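Search posts Enter a keyword

Grondholm Automation Practice
The Gremura handling guidance for hand-held grippers has been revised. This thread sets out the main changes for operators and site leads. The full text runs to 86 clauses, and most of them are unchanged from the previous edition. (1/11)
Shares 41 Comments 6

Scope first. The guidance applies to any session in which a person carries the gripper by hand and the recording is later used to train an arm. It does not cover teleoperation, which remains under the Enache rules until those are reviewed. (2/11)
Shares 12 Comments 1

Clause 7 has been rewritten. Thin film, bags, and wrapping are now a separate class of material, called "soft sheet." Under the old text they were grouped with cloth, and sites applied the cloth limits to them with mixed results. (3/11)
Shares 19 Comments 4

For soft sheet, the operator should approach slowly, close on a raised fold where one is available, and pause before lifting. Closing on a flat area is permitted but must be logged as such. Repeated snapping of the jaws to catch the material is no longer accepted as a valid attempt. (4/11)
Shares 23 Comments 2

A closed jaw is not evidence of a grasp. Reviewers at Morketti went through 1314 soft sheet attempts during the drafting period and asked that this be stated in plain terms. An attempt is to be marked "held" only when the material moves with the fingers. If the reviewer cannot tell, the mark is "unclear." (5/11)
Shares 58 Comments 9

Second hands. The previous edition was silent on whether a free hand or a second person may steady the material. The revised text allows it, provided the log says so. Attempts made with a helping hand are stored under their own label and may not be counted toward single-hand totals. (6/11)
Shares 17 Comments 3

Fingers near the mechanism. Operators are asked to keep their grip on the handle while the jaws are moving. Site leads should check this at the start of every shift and again after the break. Gloves remain optional for soft sheet work and mandatory for anything with a cut edge. (7/11)
Shares 14 Comments 0

Pivot inspection stays on the daily list. All joints are to be opened and closed through their full travel before the first attempt, and any gripper with play in a link is to be set aside and tagged. Sites may take up to 2 working days to return a tagged unit to service – after that, the unit must be replaced. (8/11)
Shares 11 Comments 1

Surrounding objects. Ordinary household items may stay on the table during soft sheet attempts. The earlier instruction to clear the table has been withdrawn, as homes and workplaces are rarely clear. Items should not be moved once an attempt has begun. (9/11)
Shares 16 Comments 2

Soft sheet work under clause 7, with a hand-held gripper and a plastic bag. (10/11) 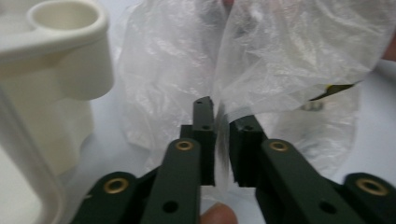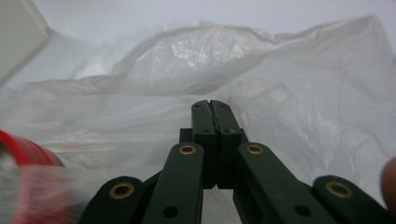
Shares 33 Comments 5

Marthinus Mokoena asks whether "unclear" marks will count against a site's monthly acceptance rate, and says that his team will otherwise be tempted to choose "held" whenever the material is see-through and the reviewer is tired.

They will not count against the site. Unclear attempts are left out of the rate altogether and passed to a second reviewer, whose mark is final. A note to this effect will be added to clause 7 before the guidance takes effect in September. Written comments may be sent through the Grondholm practice desk until then. (11/11)
Shares 9 Comments 2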